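Winter Floor and Door Care

2003-01-16

Dry indoor air does more to a house in January than most people notice. Wood shrinks, doors that stuck all summer suddenly rattle, and grit from the driveway gets into everything. The tips on this page are grouped by job. None of them takes a full afternoon.

Wood floors

Sweep or vacuum before you do anything else. Use the bare floor setting or a brush head, and go slowly along the baseboards where sand collects. Damp mopping a gritty floor just drags the grit across the finish.

Wring the mop until it stops dripping. Plain warm water is enough for most floors. If you use a cleaner, measure it. Too much leaves a dull film that people often mistake for wear, and then they add polish on top of it. To get rid of the film, go over the floor with clean water and change the bucket often.

Heavy or narrow feet dent wood. Before you set a ladder, a work light or any kind of stand on a finished floor, wipe the bottom of each leg and check that the rubber tip is still on. Replacement tips are sold by inside diameter, so take the old one to the store with you.

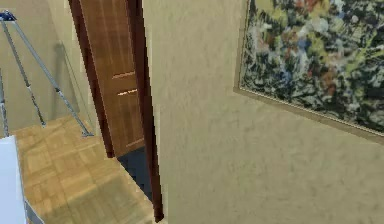

Metal stand on a wood floor. Check the feet before setting one down.

For small scratches, rub in a little paste wax with a soft cloth, let it haze and buff it. For deeper ones, use a filler stick one shade darker than the floor. Lighter filler shows up more. Gaps between blocks or boards that open in winter should be left alone until summer. If you fill them now, the filler gets squeezed out when the wood swells.

Where wood meets carpet

Look at the strip between rooms. If it has lifted, pull it, scrape out the old adhesive and vacuum the channel before you put it back. Screws hold better than nails. If the holes are stripped, pack them with toothpicks and wood glue, let it dry overnight and trim flush.
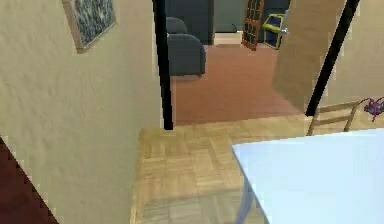
Carpet near a doorway gets most of the traffic and should be vacuumed twice as often as the rest of the room. Make the second pass at right angles to the first. Blot spills with a white towel and work from the outside in. Colored towels can bleed.

Doors and frames

A door that swings shut on its own usually has a hinge pin that fits too loosely. Take out one pin, lay it on concrete, tap it once with a hammer to put a very slight bend in it and drive it back in. Do the middle pin first if there is one.

Squeaks are a different matter. Wipe the pin clean, rub it with candle wax or petroleum jelly and replace it. Spray oil works for a few weeks and then collects dust.

Painted frames should be washed from the bottom up so dirty water does not streak the dry paint. Touch up chips with a small artist's brush.

Drawers

Wood drawers that drag need wax on the runners. Empty the drawer, pull it all the way out, and sand any shiny spots lightly with 80 grit, then something finer. Rub with a candle stub or a bar of dry soap. Tighten the knobs while you have the drawer out. A drop of clear nail polish on the screw threads keeps them from working loose again.

If the bottom panel sags, flip it over and run glue along the groove.
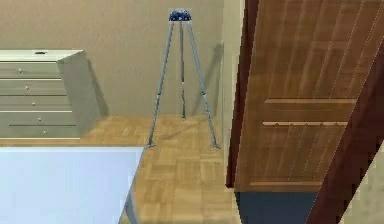
Ó Riain wrote in to say that bar soap pulled moisture into the runners of an old dresser and made the sticking worse by summer, and that plain paraffin has held up since 2000 with no second coat. Fair enough. In a damp house, use the paraffin.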